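How Do You Choose a Hand for a Robot?

Try this right now. Pick up a sock. Easy, right? Now pick it up using only two fingers, with your arm held out straight. Harder! That is what most robots have to work with, and it's why the people who build them spend so much time picking the right gripper.

A gripper is the part of a robot that grabs things. Some have suction cups, some have three or four fingers, and lots of them have just two. Rukhsana Mughal and Rizal Pangaribuan test two-finger grippers at a workshop called Junard, and their favorite test is one you might know from home: a bed covered in puffy jackets.

Why jackets? A wooden block stays the same shape when you squeeze it. A puffy jacket squishes, slides and flops over, and its sleeves go wherever they like. If a gripper can handle a jacket, it has a pretty good chance with a pillowcase too!
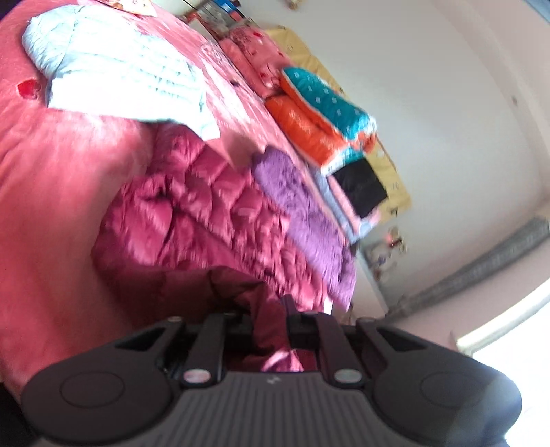 Jackets and other soft things on a pink bedspread, with the gripper's two black fingers in front.

In this kind of test, a person holds the gripper and moves it by hand. A camera rides along on top, so it sees the job the way a robot would. Later, a computer can study the video and learn how to do the same moves. Pretty neat – the person is the teacher, and the gripper is the pencil.

Rukhsana and Rizal compared 2 grippers, trying each one 44 times. The first, the Rokiron, has wide, flat fingertips. They hold on to a lot of cloth at once, but they can be clumsy at getting under a sleeve. The second, the Sosidden, has thin fingertips that slip into small folds. Rizal loves that one. Rukhsana says it lets go too easily when a jacket is heavy.

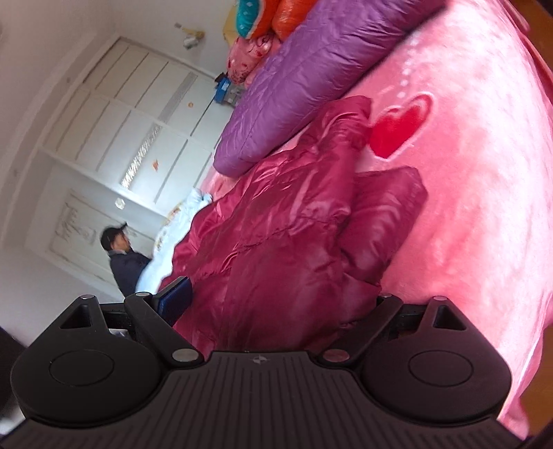 Where you grab matters as much as what you grab with. Pinch a jacket by the very end of a sleeve and the rest dangles and swings. Pinch it near the collar and it hangs down nicely, all in one piece. Zippers are trickier, because hard metal can slide right out between two smooth fingertips.

Want to run your own test? Find some kitchen tongs and a pair of clothespins (ask a grown-up first). Put a T-shirt, a sock and a winter coat on your bed. Try lifting each one 5 times with the tongs, then 5 times with a clothespin, and write down every drop. Then tape a bit of rubber band to the tips of the tongs and go again!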